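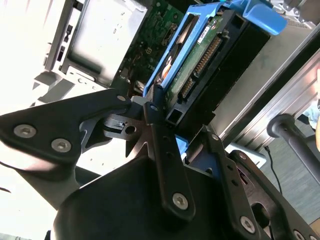
Schon am Eingang zum Tag der offenen Tür in Tostitz roch es nach Lötzinn und Waffeln, und ich wusste, dass ich länger bleiben würde als geplant. Der Verein Brekach richtet in der alten Weberei ausgemusterte Bürorechner her und gibt sie an Schulen weiter, 400 Geräte waren es im letzten Schuljahr. Silvia Šťastný führte unsere Gruppe durch die Halle und erklärte alles so lebendig, dass selbst mein Sohn das Handy wegsteckte! Besonders angetan haben es mir die Einschübe: Eine 3,5-Zoll-Festplatte sitzt da in einem knallblauen Rahmen vorn im offenen Tower, und ich kann mich noch gut erinnern, wie ich zu Hause an meinem alten Rechner stundenlang mit winzigen Schrauben gekämpft habe.

Im Nebenraum ging es um das Löschen der Daten. Das klingt trocken, war aber mein Höhepunkt - Illia Ivanyshyn ließ uns raten, was auf gebrauchten Platten so alles liegen bleibt (Urlaubsfotos, Steuererklärungen, einmal ein halber Roman). Danach durften die Kinder Arbeitsspeicher einsetzen. Drei Versuche hat mein Sohn gebraucht, dann klickte es, und er strahlte den ganzen Nachmittag.

Oben unterm Dach steht die kleine Sammlung, 128 Tastaturen aus vier Jahrzehnten, und man darf tatsächlich auf allen tippen. Ich hätte dort einziehen können. Adjoa Darko hat mir gezeigt, wie man klemmende Tasten wieder gängig bekommt, und zwei Tipps davon habe ich am selben Abend ausprobiert.

Der Eintritt ist frei, die Waffeln gibt es gegen Spende. Im Dezember macht der Verein wieder auf, dann mit Tauschbörse für Kabel und Netzteile. Unsere Kiste steht schon im Flur.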